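关于我们

Clostard 从事机器人示教数据的采集、整理与策略训练，办公室和实验间均在 Flastedthorpe。客户交来一项具体的操作任务，我们负责由人把这项任务演示给机器人，记录演示过程，训练出可执行的策略，并提交评测报告。任务范围以桌面操作为主：取放、开合、插装，以及在柜体、架体等有遮挡的空间里取物。

公司的前身是一个做工业机械臂示教器软件的小组，由 Gorazd Milošević 和 Leonardo D'Amico 主持。当时的工作是替产线工程师编写点位程序：把机械臂拖到一个位置，按键记录，再拖到下一个位置。点位程序在夹具固定、来料位置固定的工位上很好用。来料位置一变，整段程序要重新示教。小组后来把重心转到连续轨迹的演示与模仿学习上，示教器业务保留了下来，现由 Gavin Semple 负责维护，只面向老客户。

一、我们怎样演示一项任务

演示方式有两种。

第一种是手把手拖动。操作员握住机械臂末端附近的连杆，在重力补偿模式下带着它走完整个动作，控制器同步记录各关节角、关节速度和夹爪开度。拖动的优点是上手快，操作员能直接感到接触力。缺点是手和前臂会进入相机视野，录得的图像和部署时的图像不一致。我们的处理办法是录两遍：第一遍拖动，只取关节轨迹；第二遍由控制器回放轨迹，操作员退出工作区，此时再录图像。回放时物体须恢复到初始位置，这一步靠桌面上的定位模板完成，误差超出模板刻线的条目作废。

第二种是远程操控。操作员坐在另一张桌子前，使用主手或手持控制器，末端位姿经坐标变换后下发给从端机械臂。从端可以是实体臂，也可以是仿真里的臂，两者共用同一套接口和同一种记录格式。操作员看到的只有相机画面，与策略在部署时得到的输入基本相同，因此凡是操作员凭画面做不到的动作，我们一般不会要求策略去做，会先和客户讨论改相机位置。

两种方式怎么选，由任务说明书决定。涉及持续接触的动作，例如推抽屉、压卡扣，优先拖动。涉及深入柜体内部取物的动作，优先远程操控，因为人的手臂和机械臂很难同时伸进同一个开口。

二、先在仿真里做

每项任务在上实体之前都先搭一个仿真版本。仿真环境由 Delić 模块生成，该模块是公司内部的场景装配工具，输入为一份文本配置，输出为可加载的房间、桌面、家具和机械臂。房间部分很少改动：墙面、地面、后方货架、右侧工具柜都沿用同一套资产，操作员换任务时不必重新适应视角。需要改的是桌上的东西，以及机械臂底座的安装位置。

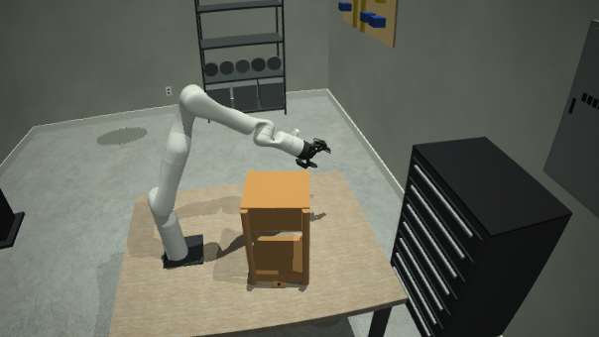
底座位置在每项任务开始时只定一次，写入配置后锁定。确定位置时要跑一遍可达性检查：在目标区域内按网格采样末端位姿，逐点求逆解，剔除关节接近限位的解，再检查肘部与周围物体之间的间隙。检查不通过就挪底座，不改动作。曾有一段时间我们允许操作员自行绕开不可达区域，结果同一任务的演示里混进了几种互不相容的绕法，训练出的策略在分岔处来回摆动。此后这项权限收回。

仿真演示的录制流程如下。

加载配置，核对配置的校验值与任务说明书一致。随机种子由调度程序给出，操作员不可见也不可改。机械臂回到初始姿态，夹爪张开，相机曝光和光源方向按种子取值。操作员按下起始键后计时开始，完成动作后按下结束键，随后在弹出的对话框里标注“接受”“作废”或“待审”。标注为“待审”的条目由第二名操作员回看。单条演示上限为 30 秒，超时自动作废，不进入待审队列。

作废的条目不删除。失败演示单独存放，保留原始记录和作废原因代码，供后续训练失败检测器使用。常用的原因代码包括：碰撞、物体倾倒、夹持滑脱、视线遮挡、操作员误触。代码表随版本发布，新增代码需经 Edvin Tangen 批准。

三、有遮挡的取物任务

柜体和架体取物是我们接得最多的一类。难点集中在三处：末端接近目标时，腕部容易碰到柜板；顶板或层板挡住了部分视线；目标物细高，轻碰就倒。

任务说明书对这一类动作给出分段定义。接近段，末端从初始姿态移到柜体外的预备点，不得进入柜体外包围盒。进入段，夹爪沿开口法线方向移入，速度受限。夹持段，手指闭合，直至接触判据满足。退出段，沿进入方向反向移出，完全离开外包围盒后方可改变方向。操作员在演示中不需要手动标记分段，分段由后处理程序根据末端位置和夹爪开度自动切分，切分结果抽样复核。

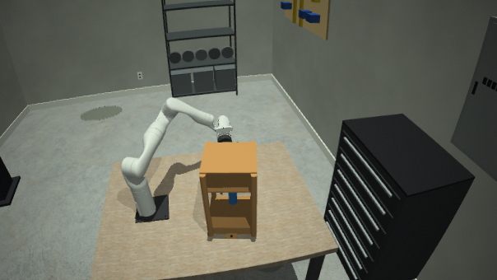
仿真任务台，机械臂末端靠近橙色木柜顶板后沿，柜内立有一个蓝色圆柱形物体。

预备点选在哪里，对演示质量影响很大。早期的做法是由操作员凭感觉选，不同操作员之间差别明显：有人习惯从上方绕过顶板，有人习惯从侧面平移。两种走法单独训练都可用，混在一起就要求策略具备区分多种模式的能力，所需数据量随之上升。目前的规定是，一份数据集里只允许一种走法，写进说明书的“路径约束”一栏。客户确实需要多种走法的，分成几份数据集交付，各自带标签。

对顶板附近的动作另有一条补充规定。操作员在远程画面里判断末端与板面之间的距离并不可靠，尤其是末端位于板后、相机在板前的时候。仿真端会计算最近距离并写入记录，但录制期间不显示给操作员。显示出来确实能减少碰撞，代价是操作员会依赖一个部署时不存在的信号，演示出来的动作无法单凭图像复现。距离数据只在审核界面里可见。

四、相机与视角

每个任务台至少配置一个正面俯视相机和一个低位相机。俯视相机提供机械臂与桌面物体的整体关系，低位相机朝向开口，用来看清层板之间的空间。腕部相机按需加装，加装后须重新标定手眼变换，标定残差写入数据集头文件。

低位视角有一个常见问题：目标物后方的背景会从敞开的架体里透出来。后方货架、圆形物件、工具柜的横边都可能出现在层板之间，和目标物的轮廓叠在一起。训练时如果背景从不变化，策略可能会把背景中某个固定的边缘当作定位依据，换一个房间就失效。Delić 模块为此提供背景扰动选项，可以改变后方物件的位置和明暗，也可以整体移除。扰动只改渲染，不改动力学，同一条演示可以重渲染多次。

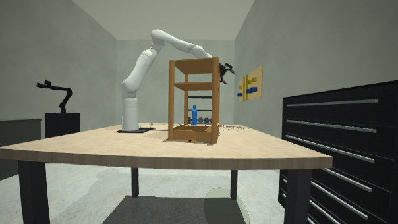 低位视角：夹爪在架体右上立柱旁，蓝色瓶子位于中层板下方。

重渲染功能使得一条轨迹可以对应多组图像。我们对此持保守态度。重渲染的图像在数据集中标记为派生数据，统计演示数量时只计原始轨迹。客户看到的数量一律是人实际做过的次数。

五、数据集与 Filtano 工具链

Filtano 是我们对外提供的数据工具链，由 Vikas Katiyar 主导开发，包含记录、切分、审核、导出四个程序。四个程序可以分开使用。有自己机械臂和遥操作设备的客户，往往只用其中的审核和导出部分。

记录程序以控制器时钟为基准，所有相机帧、关节状态和夹爪状态均打上该时钟的时间戳，不做在线插值。插值留到导出时进行，导出频率由用户指定，原始记录不变。丢帧用空帧占位并写入日志，连续丢帧超过 5 帧的条目自动转入待审。

审核程序支持并排回放。审核员可以把两条演示按分段对齐，检查同一段里的速度和路径是否符合说明书。审核的重点在一致性。动作是否漂亮不在考虑之列，多余的停顿、无目的的修正、闭合之前反复开合夹爪，这些都要标出来，因为策略会照样学去。

一项标准任务的首批交付为 600 条接受的演示。首批交付后训练基线策略，在未参与采集的种子上评测，根据失败分布决定补采哪一部分。补采按区域进行，例如只补目标物靠近立柱的初始位置，或只补某一段光照条件。截至本页更新，公司内部的公共任务库共有 4,000 条接受的演示，全部由本公司操作员录制，签署保密协议后可供合作方试用。任务库不含客户数据。

六、从仿真到实体

仿真演示不能直接当作实体演示使用。我们的做法是先用仿真数据训练初始策略，再在实体台上用拖动或远程操控补录，最后合并微调。实体台的尺寸、底座位置和相机外参按仿真配置复现，安装完成后由一名未参与搭建的工程师按清单核对。

摩擦、夹爪手指的柔度和线缆拖拽是目前差异最大的三个来源。前两项在仿真里设有参数范围，可随机取值。线缆没有建模，只在实体台上通过走线规范加以限制。腕部接近关节限位时，线缆的影响最明显，任务说明书里要求避开这一区域。

实体台上的远程操控设有力矩上限和工作区边界，越界即停。停机后的恢复必须在机械臂旁进行，不允许从操作席远程清除报警。这一规定同样适用于客户现场。

七、人员与分工

Gorazd Milošević 负责任务定义和客户对接，任务说明书由他签发。Leonardo D'Amico 负责控制与遥操作接口，包括主从映射、重力补偿和安全停机逻辑。Vikas Katiyar 负责 Filtano 工具链和数据格式。Edvin Tangen 负责采集质量，操作员培训和原因代码表归他管理。Gavin Semple 除维护示教器业务外，还负责实体台的装配与标定。

操作员均为公司正式员工。新操作员先在仿真台上做练习任务，练习数据不进入任何数据集。通过考核后从取放任务开始，之后再接触遮挡类任务。考核内容包括轨迹一致性、标注准确性，以及对作废条目的如实申报。我们不按接受条数计酬。试行过一次按条计酬，待审队列很快变空，复核时发现许多本应作废的条目被标为接受，该批数据全部重录。

八、不承接的工作

不承接需要与人共用工作区的演示采集，不承接可变形物体（织物、线束、袋装物）的任务，也不承接只要求“提供尽可能多的数据”而没有任务说明书的项目。暂不提供移动底盘相关服务。双臂任务处于内部评估阶段，接口已经预留，记录格式尚未定稿，定稿前不对外报价。

九、合作方式

来函请附任务描述、目标物的尺寸和质量、工作台布局草图，以及拟部署的机械臂和夹爪型号。有三维模型的请一并提供，没有的由我们测量建模，费用另计。收到资料后我们先做可达性检查并出具书面结果，检查不通过的任务会注明原因和可行的布局改动。

到访 Flastedthorpe 实验间需提前预约。访客可以在仿真台上试用远程操控，实体台仅限完成安全说明的人员使用。

最后更新：九月

相关内容
Filtano 导出格式说明
Delić 场景配置：底座位置与可达性检查
拖动示教与远程操控的选用
采集作废原因代码表
操作员岗位说明
遮挡类取物任务说明书模板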